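Plinar Bin Picking Cell Safety Kit, part no. 3140

Signs, floor marking tape and a laminated checklist for small robot cells that sort mixed items between bins. Made by Trorkstead. The checklist covers guarding, stop buttons, cable routing and how bins are fixed in place.
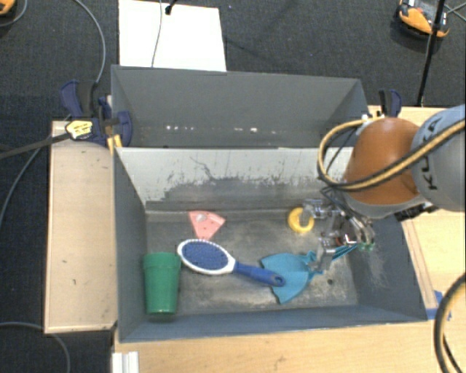
Clamp both bins before the arm is powered. Check the clamps again at each shift change and record it on the sheet. Keep hoses and cables clear of the arm's full reach. The kit doesn't replace a risk assessment by a qualified person.

Checklist pads: 50 sheets, part no. 1407. Colour: yellow and black.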